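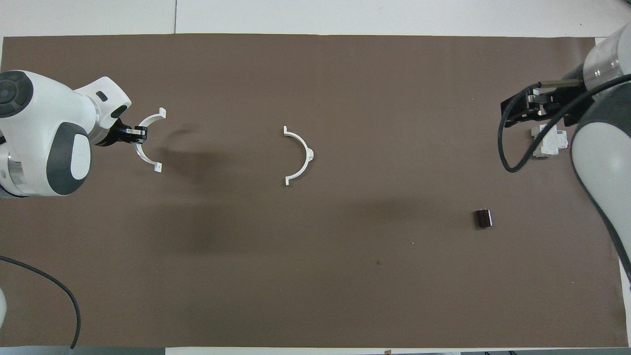

A list member wrote on 2025-12-19:

> Has anyone here traced the Edomen coat on to brown paper instead of
> dot and cross? The tissue sheets are falling apart after two toiles
> and I want a master copy I can keep. My worry is that brown paper
> creeps when you draw long seams. I am cutting the size 34 and the
> back panel alone is longer than my cutting board.

Yes, I did mine in May and the copy is still in use. The paper came from Rokadska in Urton, on a roll 800 mm wide. They cut it by the metre if you ask at the counter, but the full 60 m roll works out cheaper and I have nearly finished it. Get the plain matt sort. The ribbed kind catches the pencil and your tracing wheel will wander along the ribs.

You will need to join two widths for the back panel. Overlap by a finger's width, tape on the underside only, and draw the grainline before anything else. I drew mine last and had to do the whole panel again. 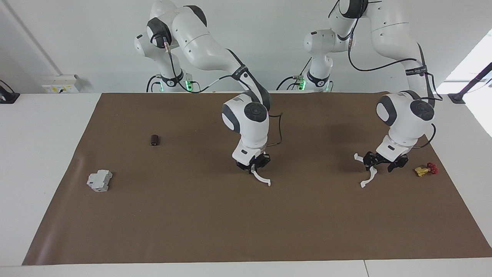 On the creeping, it is mostly a matter of how the sheet sits. Let it lie flat overnight if it has come off the tight end of the roll. Then keep it inside the table and don't let it hang over. The brown sheet on the white table in the second picture stops short of the front and both sides, and that bare strip is what I'd leave as well – it gives you somewhere to put the tape, and you can see straight away if an edge has shifted. My table is 121 cm long and I still slide the paper along once for the coat back. Mark two crosses on the table in chalk before you slide it.

For the tissue itself, press it with a dry iron on the lowest setting. I use an old Sárközi travel iron, but anything without steam will do. 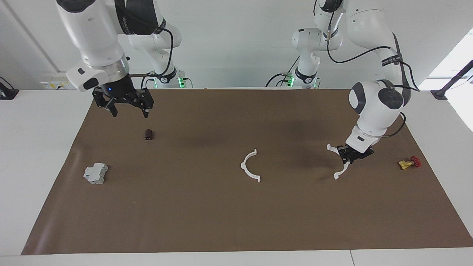 Pressing is where I have torn more tissue than anywhere else, and most of it was the flex dragging over the sheet. Stand the iron at the back and bring the flex round the outside of your arm with some slack in it. The black cable on the left-hand arm in the last picture goes much the same way, in a loop along the outside and then down to the wrist. Start pressing from the middle of the tissue.

The Edomen sleeve notches are printed very faintly on the inner sizes, so go over them in pen before you trace. I have the undersleeve copied with the lining allowance added. If you want it I can post a tracing after the holidays – send me your address off list.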